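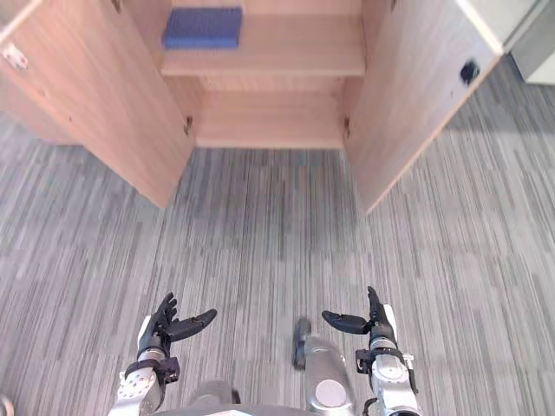

Start with the flood in January. Wait for people to sit.

The town library at Ercombe opened in 1861 with 648 books, all listed by hand in one ledger. The ledger is still there – I held it last fall. Read out the first entry, a farming manual. Pause.

Main point: small libraries lose their records before they lose their books. Damp gets into paper files first. Tell the Guzmán story, but keep it under two minutes.
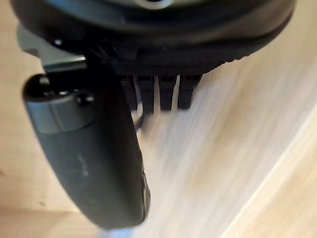
Gilang Jugah
Records Adviser, Brindotico

Costs next. A basic scan of one ledger takes up to 40 hours, mostly page turning. Don't go into file formats unless someone asks.

Then the loan slips. There were 200 in the box and the names run across three generations of the same families. Read two, slowly.

Close with the ask – one ledger per town, scanned by next winter. Leave time for questions.

Related talks
Drying Wet Paper at Home
What the Pleltton Parish Books Left Out
Who Keeps the Keys? Small Archives and Access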